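Print this page | E-mail this story

The Thirteenth Kitchen

The trial kitchens were numbered, and Ona got number 13. She had applied in July and forgotten about it by the time the letter from Kernura came.

Her job was to set a chore, watch the arm do it on the screen, and write down whether she would have been satisfied at home. Satisfied was the word on the form. There was a line for yes, a line for no, and a space for remarks.

Ona had cleaned houses in Vastitska for most of her life and she used the space for remarks.

"Wiped around the cup," she wrote the first morning. "A person picks up the cup."

By the third week it picked up the cup. Her supervisor, Hirvonen, sent a note saying they had run the chore 1,107 times overnight. Ona thought about that on the bus. She had been told about cups once, by her mother, and that had been enough.

On Friday she typed, "Clear the counter so I can cook." She did not say what belonged where. Her mother never had either. 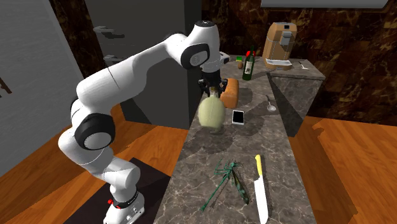 The arm in Kernura's simulated kitchen, with the counter still to clear.

It held the pale thing by its narrow top, over the marble. Ona leaned in. The knife was still out, and so was the green dragonfly - she would have moved the knife first.

She wrote that down. Then she looked at the two lines on the form, yes and no, and left them both blank until after lunch.

Last updated: Fri 15 January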